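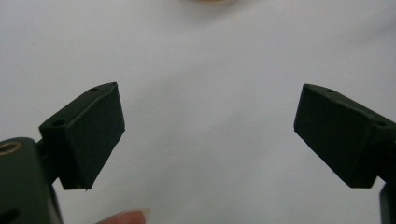
**Ticket:** duplicate charge and missing room, Hotel Zevthorpe
**Opened:** 2 May 2023
**Reported by:** Gintarė Sproģis, front desk
**Assigned:** Vikas Malhotra
**Priority:** 2

**Problem**

Guest C. Esquivel booked a courtyard double through the Flindari channel. His card was charged twice, 500 each time. The reservation shows in Flindari as confirmed but does not appear on the front desk calendar. Guest was checked in manually.

**Log**

- Checked the channel sync. Last successful pull was before the booking came in. All later pulls ended in a timeout after 40 seconds.
- Restarted the sync service. Same timeout.
- Compared room codes. The courtyard doubles were renamed in December on our side, but the old code is still mapped in Flindari. Corrected the mapping.
- Ran a manual pull. Reservation imported, room assigned, no timeout.
- Payment: both charges carry the same booking number. The second was sent by the retry job, which does not check for an existing charge. Retry job disabled.
- Kwok-wai Chow in accounting refunded the second 500. Confirmation sent to guest by email.

**Open items**

1. Check the same mapping at the sister property, Skodesberg. Roof terrace rooms were renamed there too.
2. Leave the retry job off until the vendor supplies a fix.

**Status:** pending item 1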